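I canceled my Domivell subscription in June, after keeping my household budget in it for 8 years. I went back to a spreadsheet. A few people asked how that was going, so I'm writing it down once and can point them to it.

The reason was the price. The yearly plan went up to $82, and in the same email they announced that the export button was moving to a higher plan. I don't mind paying for software. I do mind paying more to get my own numbers out. I ran the export that night while it still worked and got a file with 3,184 rows in it, every purchase and paycheck going back to when we lived in the apartment in Grodville.

The file was a mess. Domivell had changed its categories at least twice over the years, so there were groceries under "Food," "Food & Home," and "Everyday." Refunds showed up as income. Transfers between checking and savings were in there twice, once from each side, and for a while they made it look like we were rich. 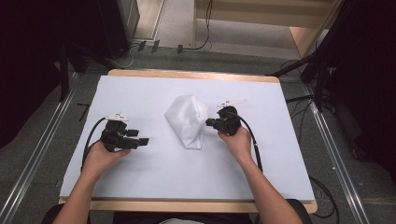

*Two grippers, one big sheet of paper.*

I fixed the transfers first. I sorted by amount, then by date, and deleted one of each pair by hand. It took most of an evening and I missed a few. Emanuel Nedelcu, who I used to work with and who does this kind of thing for a living, told me afterward that I could have done it with one formula. He sent me the formula. I have it saved for the next time, if there is one.

After that I cut the categories down. Domivell gave me forty-something and I used maybe a dozen. The new list is:

- House (mortgage, repairs, insurance)
- Food, eaten in or out
- Car
- Kids
- Medical
- Bills that come every month
- Bills that come once or twice a year
- Everything else

Putting restaurants and groceries together was the one my wife questioned. I'd kept them apart for years and never once made a decision based on it. If the food number is too high we know why.

The once-or-twice-a-year line has helped the most. Car registration, the water heater service, the property tax bill, summer camp deposits. I went back through the old rows and added up what those cost over the last full year, then divided by twelve. That amount now moves to savings on the first of the month. In the old app these bills just landed whenever they landed, and the chart went red, and I'd spend ten minutes figuring out that nothing was wrong.

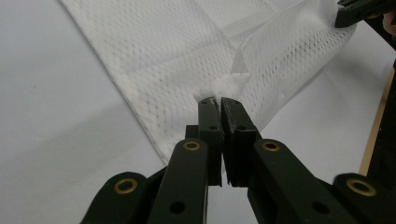
*White mesh, held at the tips.*

I tried Zuvora for two weeks before settling on the spreadsheet. It's free for one person and it looks good. It also wants to connect to every account you have, and when I skipped that step it asked again each time I opened it. The entry screen for a single purchase had five fields. My spreadsheet has four columns: date, amount, what it was, category. I type it in on my phone, usually in the parking lot. If I forget, I catch up from the bank statement on the weekend.

Typing things in by hand is slower, and that has turned into a good thing. I had two streaming services I'd stopped noticing, and a cloud storage plan from a laptop we gave away. When I had to write those down myself, month after month, I got tired of writing them and canceled all three.

Our son Filip gets his own tab. He's saving for a bike and wanted to see his total go up, so he types in his allowance and whatever his grandmother slips him. He changed the background to orange. Last month he asked what a mortgage was, after clicking over to our tab, and we had a pretty long talk about it at dinner. He thinks we should pay it off and then buy the bike.

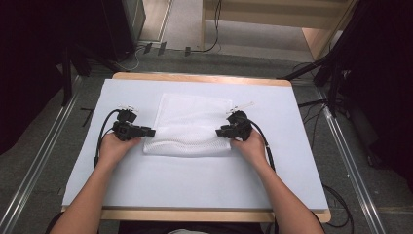 There are things I miss. Domivell sent a reminder before a bill was due, and I was late on the water bill the first month without it. I've put the due dates on the kitchen calendar now. I also liked the year-end summary, even though I only looked at it once each January. I could build one but I haven't.

The worst month so far came to $892 in "Everything else." Some of that was a dentist visit I'd put in the wrong place, and some was the new back door, which belongs under House. I moved both. The rest was birthday presents and a tent.

I keep a copy of the file on a thumb drive in the desk and another in my email. The old export is in the same folder, untouched, in case I need to look up what we paid for the roof. If anyone wants the blank version of the spreadsheet, leave a comment and I'll send it. It has no charts in it.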